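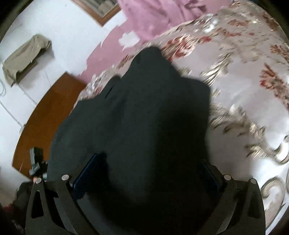

Re: Hum on the 807 board after alignment

From: Traian Cozma
To: Skurnari receiver list
Date: 3/17/20

Yurani Arboleda wrote:
> I finished the Skurnari last night and it hears well on 40 meters, but
> there is a steady hum under everything when I run it from the bench
> supply. On batteries it is quiet. I have the 807 board, second
> revision. Is this the ground strap problem Lesia wrote up in October,
> or should I be looking at the audio stage?

It sounds like the ground strap. If the audio stage were at fault you would most likely hear it on batteries too.

On the second revision the strap goes from the antenna socket to the corner pad next to the volume control. Move the control end to the pad beside the power socket and keep the wire short. Then check the hum with the antenna unplugged. If it drops but is still there, put a choke on the supply lead. Four turns through a ferrite core was enough on mine.

Lesia's note also says to try another supply before you unsolder anything. I skipped that step and lost an evening to it.

One more thing. The parts list calls for a 400 ohm resistor in the audio filter. Mine came with 390, and Myrto Kontogiannis has the same in hers. Both sets work fine, so leave it alone.

Does anyone have a clean scan of the Rasthorpe alignment sheet? My copy is missing the page for the upper band.

Traian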